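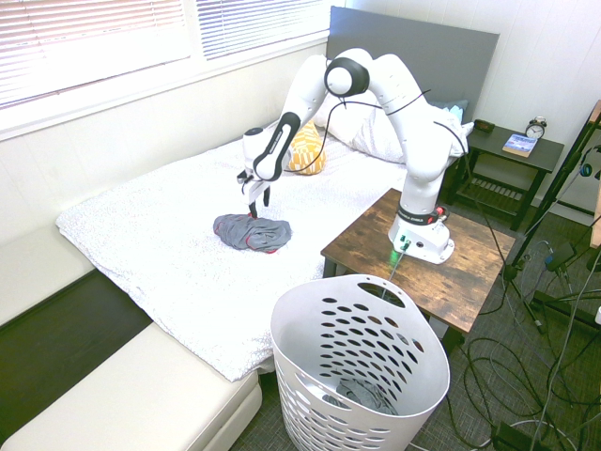 Re: [local-history] When did the hotel at Wirnero close?

On 1 Jul 2023 Aidan Gallagher wrote:

> Hello all
>
> Does anyone know when the old hotel at Wirnero stopped trading? My
> grandmother worked in the kitchen there before she married and always
> said it burned down the winter after she left. My uncle says it never
> burned at all and that the building is the one with the green roof
> next to the co-op. I drove through last month and found the green
> roof, but the man in the shop told me it had been a school hostel.
>
> Also, was it called the Wirnero Hotel or Lenihan's? She used both
> names and I wonder if there were two hotels. I have one letter of hers
> on hotel paper but the top has been torn off.
>
> Aidan

Aidan,

There were two buildings but only one hotel at any time, and I think your grandmother and your uncle are both partly right.

The first hotel stood on the corner opposite the station, on the plot marked 3 on the old township plan. It was put up by a man called Lenihan who had come out to work on the railway and stayed when the line moved on. It had a long front stoep, a bar at the station end and a row of rooms at the back facing the yard. The licence was in the name of the Wirnero Hotel from the start, but people in the district called it Lenihan's, and they went on doing so long after he had sold up and gone to the coast. I have seen farm accounts with both names on the same page.

That building did have a fire. It started in the kitchen chimney and took the roof off the dining room and part of the bar. The front rooms were saved. The owner at the time decided not to rebuild and moved the licence across the road to a boarding house which already had more bedrooms. That is the building with the green roof. So the man in the shop is right as well, as it became the school hostel when the hotel finally gave up, and stayed a hostel until the school was merged with the one at Kustgate.

As to dates, I would rather not give you a year for the fire from memory. The licensing register is the thing to look at. The transfer from one side of the road to the other is on folio 58, and the entry says "premises damaged", with the name of the new holder beneath it. The final entry for the hotel is on folio 124, where the licence is marked as lapsed. I copied these out in pencil years ago and did not copy the dates across, which I have regretted more than once. If you can get to the reading room they will bring the register up the same day, but ask for it by district and not by town, as Wirnero has no heading of its own.
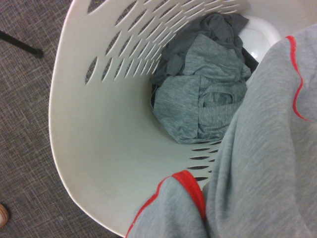 The other source is the deeds. The hotel plot was cut out of the farm Nuvadora, number 539, and the farm diagrams show the road in two different positions. The later one has the road running behind the station where the goods shed used to be. This matters if you are trying to match an old photograph to what is there now, because the present main street was the back lane in Lenihan's day. Anyone standing in front of the co-op and looking for the corner opposite the station is looking the wrong way. I made that mistake on my first visit and spent a morning measuring the foundations of what I now believe was a wagon shed.

Nothing is left of the first hotel above ground apart from the steps. There are a few of them in the long grass beside the fence, and a pepper tree which I would guess was in the yard.

About the letter. The torn paper may still help. The earlier hotel paper was plain and the later sort had a thin ruled line down the left side - I have a bill on that paper made out to a stock buyer from Kustgate. If hers has the line, then she was there after the move, and the fire she remembered may have been one she was told about by the older kitchen staff. Could you scan it and send it to the list? The back as well, please, if there is anything on it.

I would also like to know her name before she married, if you don't mind giving it. The hostel kept on two of the hotel's kitchen women, and I have their surnames in a notebook from a talk I had with the last matron.

Regards

Pieter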